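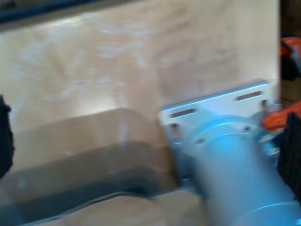
Book comments cut short after moving to Bekness 3

Status: Closed
Category: Import and export
Opened by: Yurani Castaño
Assigned to: Lucero Cusi
Copied: Ruth Cáceres

Yurani Castaño wrote:

I keep a reading list with comments for the Olano reading group. It goes back many years and has 2,210 books in it. We moved from the old Birkia program to Bekness 3 in October, using the "Bring in a Birkia list" option under Tools. The import finished and said there were no errors.

Titles, authors, and ratings all look right. The comments don't. On a lot of books the comment stops in the middle of a sentence. One of mine on a book about compilers should run to four paragraphs, and in Bekness it ends with "The chapter on parsing is". There are no dots after it and no "read more" link. When I click Edit, the edit box has the same short text.

What I have tried:

Signed out and back in.
Opened the list in a different browser.
Opened it on Ruth's account, which has read access. She sees the same short text.
Deleted one book and imported it again by itself. Same result.

I still have the Birkia file. The Birkia program itself is on a computer we no longer use, and I would like to avoid setting that up again.

Lucero Cusi replied:

Hello Yurani,

Thanks for the list of things you tried. If Ruth sees the same text on her account, we can leave the browser out of it. The comments were either cut when they were saved or cut when the file was read.

Could you please do the following:

1. Leave the list as it is for now. Please don't run the full import again, or you may end up with two copies of each book.
2. Open the Birkia file in a plain text editor. Don't use a spreadsheet program. Search for "The chapter on parsing is" and tell me what comes right after it.
3. Go to Tools, then Import history, and click Save log. Attach that to this ticket.

Yurani Castaño replied:

The log is attached. In the text editor, the whole comment is in the file. After "The chapter on parsing is" there is a dash and then "slow going", and the rest of the comment follows as it should.

I looked at a few others and I think I see it now. They all stop at a dash. It's the longer kind, with a space on each side. Books where I used an ordinary hyphen came through fine.

Ruth Cáceres wrote:

Adding to this from my side. Comments that were typed by Amparo Llanos are all complete, even the very long ones. She never uses the long dash. Mine are cut in places, and I do use it. One of my comments also stopped at a curly quotation mark, so it may not be only dashes.

Lucero Cusi replied:

That is very helpful, both of you. I can repeat the problem here with a small test file.

Birkia saved its lists in an older text format. Plain letters and ordinary hyphens are stored the same way in the old format and the new one, but long dashes and curly quotes are stored differently. Our import is supposed to check which format the file uses before it reads anything. From your log I can see that it took the file to be in the new format. When it then reached a character it couldn't read in the comment field, it dropped the remainder of that comment and went on to the next book. It should have logged a warning and didn't.

The log shows 79 comments that came out shorter than the text in the file. I'll send you that list in a separate message so that you can check it against what you have seen.

One question. The author "Bermúdez" has an accent and looks correct in your list. Did you type that again after the import?

Yurani Castaño replied:

Yes, I fixed that by hand on the first day, along with a few other names. They had come in with the accented letter missing, and I assumed it was an old mistake of mine. I didn't connect it with the comments.

I have the list of 79 and it matches everything I found. It has several I hadn't noticed, too. 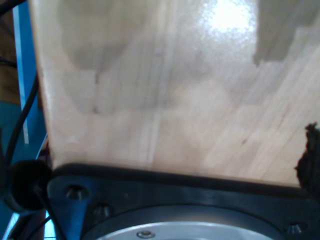

My main worry now is newer work. People in the group have kept adding to their comments since the move. If you put the old text back, will it write over what they have added?

Lucero Cusi replied:

It would with the normal import, so we won't use that. There is a repair option that only touches the comment field and skips any book that was edited after the import. I've turned it on for your account. Of the 79 comments, 68 have not been edited, and those can be repaired in one go. The other 11 need to be looked at one at a time.

Steps for the 68:

1. Go to Tools, then Back up list. Save the backup somewhere outside Bekness.
2. Ask the group to stay out of the list until you are done.
3. Go to Tools, then Repair comments, and choose the Birkia file.
4. Under Text format, change "Detect" to "Older Western". This is the setting that matters. If it stays on "Detect", you will get the same short comments again.
5. Click Preview. You should see 68 entries, with the old text on the left and the full text on the right.
6. Check a few that you know well, then click Apply.

For the remaining 11, Preview has a second tab called Edited since import. Nothing on that tab is changed by Apply. You can copy the missing part from there and paste it into the book by hand.

Yurani Castaño replied:

Backup made. I got to step 4 and there is no "Older Western" in the menu. I only have "Detect" and "Unicode".

Mabli Vaughan replied:

Hi Yurani, I'm covering for Lucero this afternoon. The longer menu only shows when Advanced is ticked in the lower left corner of the Repair window. Sorry, that should have been in the steps. Tick it, close the window, and open it again. The menu doesn't refresh while the window is open.

Yurani Castaño replied:

That did it. Preview showed 68 entries, and the compilers one was complete, dash and all. I clicked Apply and it took less than a minute. I've gone through the ones on my own shelf and they are all whole again.

Ruth is doing the other 11. In two of them Amparo had already written "Is the end of this missing?" underneath, so we should have caught it sooner.

Ruth Cáceres wrote:

The 11 are done. In one of them the curly quotes in the title were missing as well. I typed them in. Does the repair look at titles?

Lucero Cusi replied:

No, it only looks at comments. Titles and author names have to be fixed by hand for now. In the Preview window you can set Show to "Title differs" to get a list of them, with Text format set the same way as before. I ran it on your file and it gives three titles, including the one Ruth has fixed. I've sent her the other two.

I've reported two faults to the developers. The first is that the import guesses the wrong format for Birkia files. The second is that it cuts a comment without any warning. The missing "Older Western" choice is in the report as a smaller item. The help page for moving from Birkia now says to tick Advanced and pick the format before you import.

Please keep the Birkia file and your backup until you have the next update. Can I close this?

Yurani Castaño replied:

Yes, please close it. Both titles are fixed.

Ticket closed by Lucero Cusi.
Resolution: Comments restored with Repair comments, Text format set to Older Western. Eleven comments and three titles corrected by hand.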